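Pre-run walkthrough, laundry trials, Prerthorpe rig
Filled in by Efa Foulkes, November

Hello all. I've kept the boxes short and let the comments ramble, as usual, so please read the comments too (they're where the useful bits live!).

## Before power

- [x] **E-stop within reach of the operator's chair.** Pressed and released 2 times, both arms dropped out cleanly. Thank you to whoever moved the chair back.
- [x] **Joint covers seated.** All snug. The left base cover clicks if you lean on it, and I'd like us to keep an eye on that.
- [ ] **Gripper cable slack, right arm.** Left open on purpose. It was fine at full stretch, but I want a second pair of eyes on it with the wrist turned all the way in.

## Method checks

- [x] **Policy version matches the log sheet.** We're comparing the Dondatix policy with the older Kang baseline, and last month I mixed them up for a whole morning, so do say the name out loud before you start.
- [x] **Force limit loaded.** Set to 300 in the config, same for both policies.
- [x] **Episode numbering carries on.** Kang stopped at 884 and Dondatix at 1013. Please don't restart from zero, however tidy it looks.

## During the run

- [x] **Garment lifts clear of the pile before the arm swings.** Lovely to watch, this one. The left arm had the navy piece well up, and my only grumble is how close the folds hang to the shoulder joint. Score a lift as good only if the rest of the pile stays with the basket.

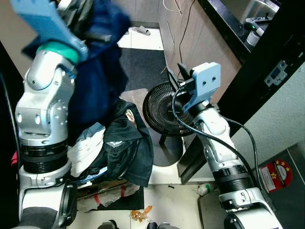
- [ ] **Floor clear between the arms.** Not passed. Loose bits and a small bottle need picking up, and the tied white bundle should go elsewhere before the next block.

## Sign-off

Fine to continue once the two open boxes are ticked. Copy to Flukthorpe, please, with the comments left in.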